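Waterborne finish on pale tabletops - gray rings after cleaning
Forum: Finishing and Surface Care
Page 1 of 1

crossgrain_ed
I have several shared worktables with solid tops, all light colored. The longest is 64 inches. They were finished last November with Vostomine Clear Matte, which is a one-part waterborne polyurethane. Application was by foam pad, light sanding between coats, final coat left alone.

The problem is gray rings and a general haze in the areas that get wiped most. The tables are wiped every evening with Sanudex, diluted per the label. Haze is worst near the edges where people sit. It does not come off with plain water or with mineral spirits. Under a raking light the hazy area looks slightly rougher than the middle of the top, but I can't feel a difference with my hand.

I would like to know if this is the finish breaking down or residue sitting on top. If it's the finish, I'd like to know what to use instead that will not turn the tops yellow. The light color is the main requirement from the people who pay for the tables.

tannin_stain
What does the Sanudex label say about rinsing? Most quaternary disinfectants leave a film if they dry on the surface. The film is sticky at a microscopic level, picks up skin oil, and goes gray. Mineral spirits won't move it. Warm water with a little dish soap and a white pad usually will, followed by a clean water wipe.

Try a patch the size of your hand before you sand anything.

crossgrain_ed
Label says to leave wet for the contact time and then rinse surfaces that touch food. These don't, so no rinse has been done. I'll try the patch.

Benavides
It's the finish. One-part waterborne is the wrong product for a shared table and I have said so in other threads. Quats and alcohol both soften it, skin oil finishes the job, and then the matting agent gets burnished or pulled out of the top layer. That is why you see it at the edges where forearms rest.

Strip it and use a two-part waterborne with a crosslinker. It stays pale and it takes cleaning. A conversion varnish would be harder still, but it will amber a bit and you need spray equipment and proper air handling.

tannin_stain
You can't tell that from a text description. Film and softening look the same until you clean the surface. If the patch comes up clear, stripping the table would be a lot of wasted work.

Benavides
I can tell it from the description because the middle of the table is fine. The whole top gets the same cleaner. Only the edges are failing. If it were residue, it would be everywhere.

tannin_stain
Residue would be everywhere, and oil would be stuck to it only where people put their arms. The pattern fits both.

lapsheen
One more variable is cure. Dry to the touch is hours. Full cure for a waterborne is weeks, longer in a cold room. When did the tables go back into use, and when did the cleaning start?

crossgrain_ed
Back in use 5 days after the last coat. Cleaning started the same day. The room is unheated overnight.

lapsheen
Then there is a third possibility, which is that the film never reached full hardness before it was exposed to cleaner every evening. Coalescing solvents were still leaving it. If so, the same product applied in a warm room and left alone for a month might do perfectly well.

I would test in this order:

1. Clean a patch with soap and water, rinse, dry, look at it under raking light.
2. If haze remains, put a cotton ball wet with denatured alcohol on a hidden spot under a jar lid. Leave it for a few minutes, then press with a fingernail. A soft film will take a mark.
3. Do the same in the middle of the top. If the middle marks as easily as the edge, the whole film is undercured or just not very resistant.
4. Only then pick a replacement.

Benavides
Step 2 will mark any one-part waterborne, cured or otherwise. It doesn't separate your cases.

lapsheen
It separates them by comparison with a control. Put some of the same can on a scrap, cure it warm, and test that too. I should have included that.

crossgrain_ed
Patch results. Soap and warm water with a white pad took off a visible gray film and the rinse water was dirty. The ring is fainter but still there. In the middle of the top, cleaning made no difference I could see.

Alcohol test at the edge: soft enough to take a nail. Middle: took a lighter mark. I don't have a cured scrap yet. There is a partial can left and I will make one.

So each of you is partly right, which doesn't help me choose.

Pallavi Uniyal
I look after tables in a similar building in Cevport, with more surface than yours - 900 square feet of tops altogether, including benches. We went through the same sequence. A few notes.

Film thickness matters more than people expect. A foam pad lays down very little. If you put on the usual number of coats with a pad and sanded between them, there may be hardly anything left at the edges, because sanding always cuts harder there. A thin film over an eased edge will fail first regardless of chemistry. We now leave the edges out of the first sanding entirely.

Sheen matters as well. Dead matte has a heavy load of flatting agent and it shows burnish as shiny spots and residue as gray ones. We moved up one step to satin and the complaints mostly stopped, though the chemistry of the finish was unchanged.

On yellowing, I'd say the bare wood changes color by itself in daylight. We had tops come back darker under a perfectly clear film and the finish got the blame. Leave an object in one place for a season and you can see the outline of it.

Benavides
The thickness point is fair. I'd still want a crosslinker.

Pallavi Uniyal
So would I for new work. For a table already coated, adding a crosslinked coat over a soft one gives you a hard layer on a soft base. It may be fine, it may craze. We had both.

rubout_3k
For what it's worth, I'd skip recoating and rub the top out. Clean it properly, then wet sand with 3,000 grit and use a water-based polish. Evens out the sheen, so edge and middle match.

lapsheen
Please don't do that on a matte finish. It raises the sheen, and it's nowhere near uniform. It also takes material off the edge, where Pallavi has just explained there is very little to begin with.

rubout_3k
I have done it on satin lacquer many times.

lapsheen
Lacquer and satin, yes. Different film, different starting sheen.

crossgrain_ed
Thanks. I'm not going to polish them. Working plan is soap wash, rinse, light scuff by hand, then two full coats of satin applied by roller and tipped off with a pad, in a heated room. Edges scuffed with a gray pad only. I'm undecided on the crosslinker.

Separate question about rinsing. Can I get away with a damp cloth after the Sanudex, or does it have to be a real rinse?

tannin_stain
Damp cloth is fine if you change the water. One bucket for the whole room just moves the film from table to table. Microfiber wrung nearly dry, folded, fresh face for each table.

Also question the cleaning schedule. A disinfectant every evening on a table with no food on it may be more than you need. Soap on most evenings and disinfectant when there's a reason would add a lot of life to any of the finishes discussed. Whoever sets the cleaning rules would have to agree.

Benavides
Agreed on all of that.

Pallavi Uniyal
For the color question, this is one of ours. It had satin without a crosslinker, heated room, a month before the first disinfectant. The wood has stayed light enough that we were not asked to bleach or tone it.
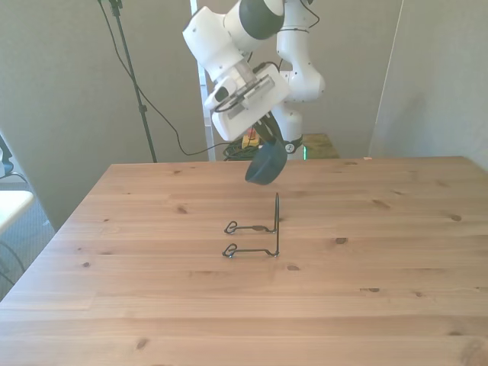
Re: Color and crosslinker
crossgrain_ed
That is the tone I'm after. Mine may be a shade grayer from the haze, so it's hard to compare until they're washed.

Did you thin the first coat at all? The can says up to a small percentage of water, and the room where I'd be working is dry in winter.

Pallavi Uniyal
First coat, no. Second coat, a little, to keep a wet edge on the long ones. If your top is 64 inches you should manage without, provided you roll the full length each pass and don't go back into it. Going back is what leaves lap marks, and they're very plain to see on a light top with windows at one end.

lapsheen
I'd use the maker's extender before water if they sell one. Water lowers the solids and you end up with a thinner film again, which is part of the original complaint. Raises the grain less, too, where you've scuffed through.

Benavides
Last word from me on the crosslinker. Make two scraps from the partial can, or from whatever satin you buy. Put crosslinker in one, if the data sheet permits it. Cure both for a month in the warm room. Then leave a rag wet with Sanudex on each overnight and look in the morning. If there's no difference, don't bother with it. Pot life is short and cleanup is a nuisance, so I wouldn't tell anyone to use it for nothing.

crossgrain_ed
I can do that. The plain Vostomine scrap is already coated and on top of the water heater cabinet. I'll start the satin pair when it arrives and hold off on the big tables until the month is up. In the meantime they get soap and a rinse.

tannin_stain
Date the backs of the scraps in pencil. Marker bleeds into waterborne if you flip them and coat the wrong side.

crossgrain_ed
Done in pencil. Will report on the overnight rag test in this thread.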